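Finish for a large oak-look tabletop: oil or water-based poly?

Posted by Imtiaz Gamage, November 28, 2018

I have a long worktable in a shared office that needs refinishing. The top is solid wood, edge-glued, and the existing finish is worn through in the middle where people slide binders and books back and forth. The ends are still in decent shape. I have stripped a test patch at one corner down to bare wood with 120 grit and the grain came up fairly even.

I am choosing between a hardwax oil (Brilten, since the local store carries it) and a water-based polyurethane. The room can be closed for two days at most. Humidity in there runs high in July and low once the heat comes on, so I would like something that tolerates movement. The color should stay close to honey. I do not want it to go orange.

Pictures of the tabletop and the room:
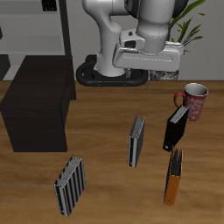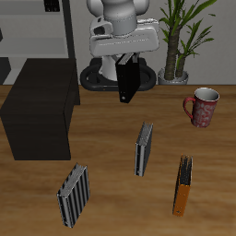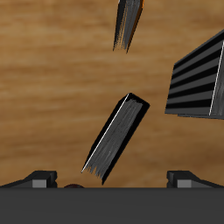
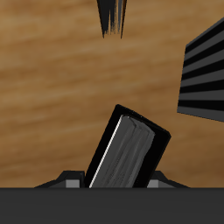
My questions are whether oil will hold up to daily abrasion from binder edges, and whether I can get three coats of poly down in the time I have. Also, does the underside need to be finished? It was left bare by whoever built it.

Kanagaratnam

Water-based poly. For your schedule it is the easier choice. Most of them can be recoated in a few hours at normal room temperature, so three coats over two days is realistic if you start early. Read the can, as the interval varies by product. Dry to the touch is a different thing from cured. You can put the table back in light use the next day, but keep heavy objects off it for a week or more, and do not leave anything with a vinyl cover sitting on it during that time. The plasticizer in vinyl can soften a fresh finish and leave a print.

Sanding sequence:
120 to remove the old finish
150 to take out the 120 scratches
Wipe with a damp cloth, let dry, knock down the raised grain with 180
First coat, then 320 by hand between coats

Do not go past 180 on bare wood. Water-based finish needs some tooth.

On color, it dries nearly clear. Bare wood under it will look paler than what you have now. If you want honey, put down a thin coat of dewaxed shellac first. Amber shellac is stronger than people expect, so cut it with blonde and test it on the underside.

Ronda83

I used oil on mine and like it. Smells for a while. Scratches show but you just rub more on.

Bilent

The reply above is short but the repair point is the main argument for oil. With poly, a worn area means sanding the whole top again sooner or later, as spot repairs leave a visible edge. With hardwax oil you clean the worn area, scuff it with a gray pad, apply a small amount and buff off the excess. My bench has been done that way for years – the middle gets a fresh coat every 18 months and the ends have been left alone.

It does wear faster than poly under sliding objects. Felt or a desk pad where the traffic is heaviest helps more than an extra coat.

As for the underside, yes, seal it. One coat is enough. A top finished on one face only takes up moisture unevenly and can cup. Check how it is fastened as well – if the screws go through tight round holes, elongate them across the grain so the top can move.

Lay oily rags flat outdoors to dry before throwing them out. They can self-heat and catch fire if left in a pile.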